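4 min read
August – by Henok Chala

THE NIGHT LIST

Risari had promised the hotel people a machine that could clear a breakfast table. Ines had until seven to find out if it could.

She typed the first line of the list. Ketchup to the shelf. The arm thought about it. She ate a cracker and waited.

"Twenty-five seconds," Dov said from the other desk. "My mother would have done the whole table."

"Your mother doesn't cost 700 a night to run."

"You haven't met her."

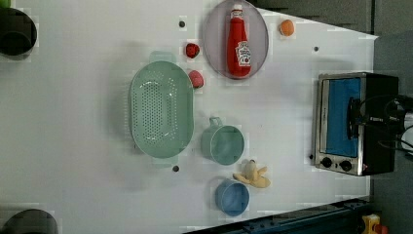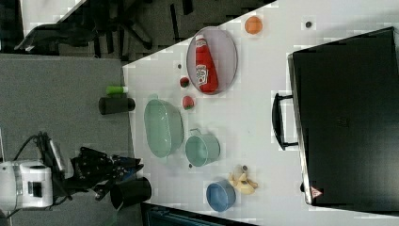
The ketchup bottle, the banana and the small orange fruit, laid out on the table.

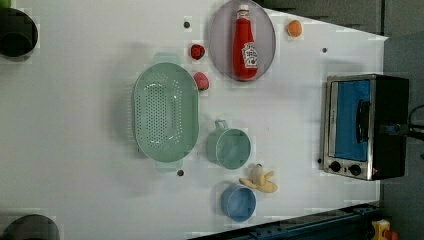
Henok Chala
Fiction writer and former line technician at Stosora

The arm took the bottle on the second try. It set it on the shelf and held on a little too long – she wrote that down. The mug went better. With the strawberry it closed on air, opened, and closed on air again.

"It can't see red," Dov said.

"It saw the bottle."

"Then it doesn't like fruit."

She ran it 20 times. By four in the morning it had the strawberry more often than not, and she had stopped eating crackers. Dov was asleep with his jacket over his face.

She wrote to Hirvonen, who would be talking to the hotel. Dishes yes, slowly. Fruit sometimes. Still needs a person in the room.

Then she picked up the banana and put it away herself.

Contact | © Henok Chala | Back to top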